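Funomby table and panel tasks: data card

Maintained by Josée MacPherson for the Insaurralde household objects collection. Last revised October 2021.

Summary

Funomby covers the handling of flat and boxy household items at one large table. The items are pale panels, boards, blocks and boxes of the kind that turn up in flat-pack furniture and product packaging. The collection holds 461 episodes. An episode begins when an item is picked up and ends when it has been set down and let go of.

The earlier Insaurralde sets were mostly kitchenware: mugs, bowls, cutlery. People who used them asked for larger things with plain surfaces and long straight edges, and for a room with more going on in the background than a blank wall. Funomby was put together in September with that in mind.

The room

All episodes come from a single room with a red brick wall on one side. The floor is wood-look planks in mixed browns and greys. The main table is dark grey with a wood-grain top, a pale edge and white legs. It was chosen for colour, as the items are nearly all white, cream or beige and show up well against it.

A table lamp with a white shade lives at the wall side of the table. It is background and is never a target. The same goes for anything else kept along that edge, including the vase. These items may be nudged between episodes, so please don't use them as fixed reference points. Other white furniture in the room is not part of any task.

Tasks

There are 4 task names in the index.

lift_panel: pick up a panel or board and hold it clear of the table or floor.
lay_flat: put a panel or board down so that its full face rests on the tabletop.
turn_corner: take a board by a corner and change its angle on the table.
move_box: shift a block or box from one part of the table to another.

Task names describe what was asked for. An episode keeps its name even if the item was dropped or put down in the wrong spot. Check the outcome column before filtering.

Files

episodes/ has one folder per episode, numbered from 001.
index.csv lists episode number, task name, item name, outcome and notes.
items.csv lists each item with its colour and finish, and its measurements in centimetres.
stills/ has single pictures for browsing.

Item names are short and lower case, with an underscore for a space. Colour words were settled late and a few notes still say "white" where items.csv says "cream" or "beige". Go by items.csv.

Labels

Each episode was labelled by 2 people working separately. Where they disagreed on the outcome, Josée MacPherson made the call and the notes column says "reviewed". The commonest disagreement was over lay_flat, when a panel came to rest with one end over the table edge. We counted those as complete if the item stayed put without being held.

Known gaps

Pale items only. Nothing here is dark, shiny or see-through.
One table and one table height.
Daytime and evening episodes are mixed and are not marked as such.
The boxes stay closed, so there is nothing in the set on opening or packing.
Some notes were typed in a hurry. We have fixed the spelling of item names but left the rest alone.

Licence and use

Free for research and teaching. For commercial use, write to Brarnemance, which holds the rights for the whole Insaurralde collection. If you publish with it, cite it as "Funomby, Insaurralde household objects collection" and give the revision month from the top of this card.

Corrections to item names or outcomes are welcome through the Brosteck tracker. Please include the episode number.

Sample stills
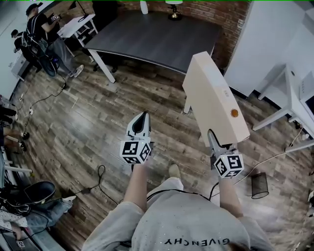
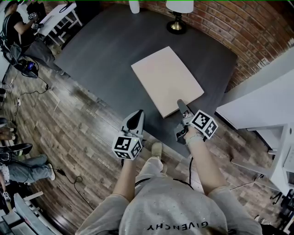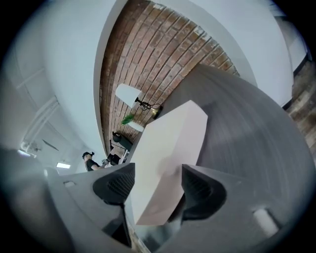
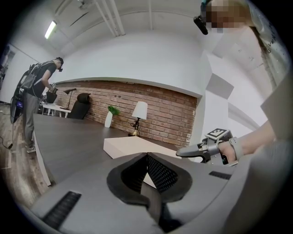
Stills from the Funomby room, with the brick wall behind. First: cream-white panel held upright. Second: beige board on the table. Third: white block in the grip. Fourth: flat white box on the tabletop.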